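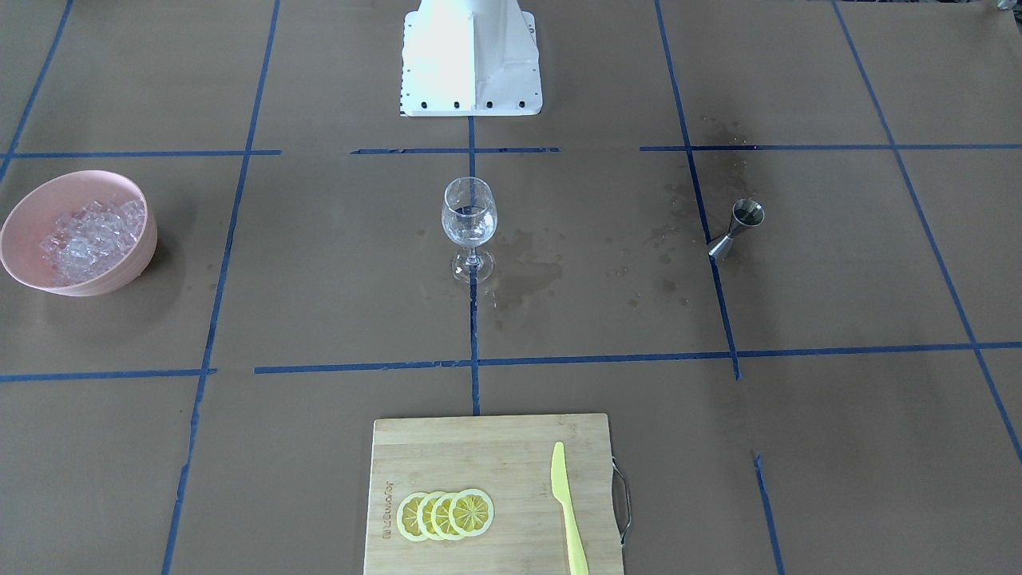
Chapter 7
Watching a Robot Work

In this chapter you will learn to:
Plan a visit to a working robot lab
Take notes during a demonstration without missing it
Tell the task apart from the machine doing it
Write down a trial so that someone else can follow it

7.1 A morning at Vilten

I nearly didn't go. It was raining, the train to Brostedlow was running late, and I had a pile of marking on the kitchen table that had been giving me dirty looks all weekend. But I'd promised a class I'd bring them something better than another diagram of a robot arm, and Vilten's winter open day was only on for the one morning, so I put on my coat and went.

Vilten has the ground floor of the old Campbell building, just past the hardware store. You come in through a roller door, sign a sheet, get a sticker with your name on it and then stand about holding a cup of tea until someone takes pity on you. In my case that was Amanuel Kassa, who ran the demonstrations that day and who talks with his hands so much that I kept moving my tea out of the way.

I'd expected car parts, I think. Boxes on a conveyor, maybe. Anyone who has read the first six chapters of this book will have welding and pallets in their head by now, and so did I! The bench Amanuel took us to had lemon slices on it, and a wine glass, and a bowl of ice. The project is called Funar, and the people on it are working on drink making: putting ice in a glass, pouring a measure, adding a slice of lemon. Small kitchen jobs, in other words, the sort you do while talking to somebody and never think about again.

There were 47 of us on the sign-in sheet, if you count the toddler (I do, he asked the best question). We were let in to the bench in small groups, and while each group watched, the rest wandered off to look at the other rooms or eat the biscuits. I went round twice. The second time I took much better notes, and you'll see why that matters in section 7.3.

7.2 What makes a drink hard

Before anything moved, Amanuel asked us to say which part of the job we thought would be the hardest. Almost everybody said the glass. It's clear, it has a thin stem, it breaks, and you'd feel awful if you were the one who broke it. He nodded at that and then asked us about the lemon.

Try this at home before you read on. Cut a lemon into round slices and lay them on a board so that each one overlaps its neighbour. Now pick up just one, using your thumb and one finger held stiff, and no fingernails. You'll probably find the slice bends, or sticks to the one underneath, or slides along the board ahead of your finger. You'll also find yourself cheating by about the third go. I used my fingernails, and then I used my other hand, and then I ate it.

Ice has its own troubles. The pieces are all different shapes and they melt while you're making up your mind, so a pile of ice at the start of a session is a different pile by the end of it. They are shiny and see-through as well, and a camera has a hard time working out where one piece stops and the next one starts. The same goes for glass. What a camera mostly gets from a clear glass is whatever happens to be behind it, plus a few bright lines where the light catches the rim.

Then there's pouring. A liquid can't be put down again if you change your mind. If a robot drops a wooden block it can go back for the block, and if it tips a measure too early you're reaching for a cloth. The measure used on this bench is a jigger, the little steel double-ended cup you see behind bars, with a bigger cup at one end and a smaller one at the other. Which way up it is matters quite a lot, and so does which way it's lying when it isn't up at all.

So our three props turn out to cover three big families of problem that we'll keep coming back to in this book. Lemon is soft and thin. Ice and glass are hard to see. Liquid won't hold still. Write those down somewhere, as the exercises for chapters 8 and 9 both lean on them.

7.3 Where to look

On my first turn at the bench I watched the arm. Everyone does. It's the thing that moves, and your eyes go to it the way they go to a dog in a meeting. When I sat down on the train afterwards I had half a page about how smoothly the elbow swung and hardly a word about where the jigger was when we started.

Amanuel's advice, which I've since stolen for my own classes, was to pick a spot on the bench and stay with it. Let the arm come into your spot and leave again. Note what was there before it came and what was there after it left.

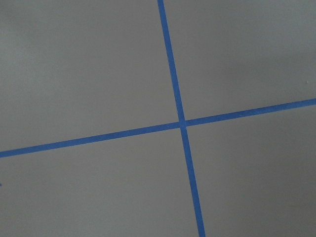 Having blue tape down makes this much easier, and I'd suggest you borrow the idea even if your own school robot is only pushing bottle tops about. Once there are lines on a bench you can say "the square left of the crossing" and everybody in the room looks at the same place. Without them you get a lot of pointing. My first page of notes says "glass sort of near the middle, bit towards us", and towards us is no help at all to someone who was standing on the other side.

The lines don't need to be perfect. If you need a real measurement, use a ruler! The tape is there for people talking to each other across a bench, and for that a slightly wobbly line does as well as a straight one.

The other habit worth having is to ask which camera you're being shown. A lab like this one may have a view from a fixed spot beside or over the bench, and another from a small camera riding near the gripper. The fixed view gives you the layout. The one at the wrist gives you close-up detail, but it swings about as the arm moves, and things that were on the left a second ago can turn up on the right. I found it a bit like watching somebody else use a phone. If you sketch from a wrist view, mark something on your sketch that won't move (the corner of a board is good) and work outwards from there.
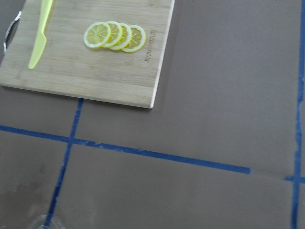
Figure 7.3 Lemon slices and a plastic knife on a bamboo cutting board.

Turn the book upside down and sketch Figure 7.3 again from that side. It feels silly, I know, but you'll have to decide what you mean by left, and that is half the battle when two people are comparing notes on the same trial.

7.4 Counting a try

The toddler's question was "Did it win?" We all laughed, and then Amanuel took it perfectly seriously and spent a good while on it, which I thought was lovely.

His answer was that you need to decide what winning is before you press go. Say the job is to put one slice of lemon in the glass. Does it count if two slices come up stuck together and both go in? What if the slice lands on the rim and hangs there? What if it goes in beautifully but the glass has been nudged into the next square? Different people in our group gave different answers, and a retired nurse and a boy in a footy scarf got into quite a lively argument over the rim.

The Funar people write their rule at the top of the page before a session and don't touch it until the session is over. They'd logged around 2,000 tries by the time of the open day, and Amanuel said the early ones were the least useful because the rule kept changing from one afternoon to the next. Nobody could compare a Tuesday with a Thursday. I wrote that down and underlined it, and it's the main thing I want you to take into the practical.

He also showed us the log sheet they use, and I copied out the headings. They're plain enough that you can use them as they are:

Who is running the session
The rule for a finished try
Where each thing starts
Where each thing ends up
Anything a person touched during the try
Anything odd

I have a soft spot for the last one. Leave a big space for it. People are shy about writing things like "lemon stuck to lemon" on an official sheet, and then a month later that turns out to be the note you want.

7.5 Your turn

Activity 7A: The human gripper
Work in pairs. One of you is the gripper and may use only a thumb and one finger. The other keeps the log. Lay tape across a table to make your squares, then set out a cutting board, a plastic cup and some slices of lemon or cucumber. Write your rule for a finished try first. Run the job for 40 minutes, swapping places halfway. Wipe up as you go, please, and keep bags off the floor near the table.

Activity 7B: Same bench, two reporters
Set out your props again. Have two people on opposite sides of the table write down where everything is, without talking. Swap pages. Each person then tries to lay out the bench from the other's notes. Mark the places where the notes went wrong and work out which words caused it.

Activity 7C: Planning a visit
Find a workplace near you that uses some kind of automation. It could be a dairy, a library, a car wash or a hospital pharmacy. Write six questions you'd ask there. At least two should be about the things being handled, and at least one should be about what happens when a try doesn't come off. Bring your questions to class for section 7.6, where we'll go through the ones I took to Brostedlow and I'll own up to which of them were duds.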